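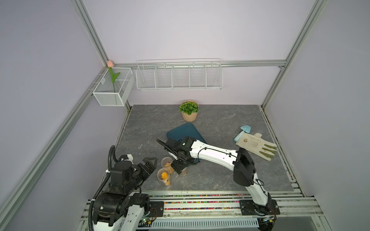
Chapter 6
Where Prices Come From

I paid too much for a bicycle once. The seller wanted a number, I blurted one out, and he said yes so fast that my stomach dropped. If you've ever had that feeling, you already know a fair bit of what's in this chapter – you just haven't got the words for it yet.

In Chapter 5 we looked at buyers all on their own, and at how much of something they'd take as the price went up or down. Now we let the sellers in (finally!) and watch what happens when the two sides meet. I'm going to lean on one small town all the way through, and I'm calling it Horobets. It has a weekly market, a bakery named Pradent, and 2,452 people who all have opinions about the cost of bread.

Let's start with Pradent. Flour goes up in October. Does the price of a loaf go up too? Most of my students say yes right away, and most of them say it goes up by the same amount. The first answer is usually right. The second one usually isn't, and the gap between those two is where we'll spend the next few pages.

Think about what the baker is up against. If she adds 50 cents to a loaf, a few regulars will shrug and pay. A few will switch to rolls, or bake at home, or walk over to Itar, the grocery on the other side of the square. How many do which depends on what else is on offer and how much they care, and she can't see inside their heads any more than I could see inside that bicycle seller's.
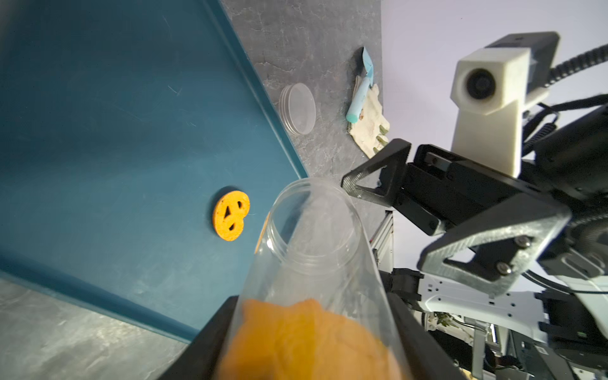 Valentina Espinoza wrote to me after the last edition that her class got stuck right at this point, and that they kept asking who gets to decide the price in the end. She told them the baker picks the number on the sign but the customers pick how many loaves leave the store, and that it took most of a lesson for the second half to sink in.

I like that a lot, and I've borrowed it for Section 6.2. The number on the sign is an offer. At a high price, Pradent ends the day with bread left on the shelf. At a low one, the shelf is bare by 9 in the morning and the late risers are grumpy. Somewhere in between there's a price where the loaves baked and the loaves wanted match up, and we call that the equilibrium price.

Real markets wobble around that point quite a bit, so please don't picture it as a spot where everything stands still. We'll draw our first supply curve next, and you'll want a pencil and some graph paper for it.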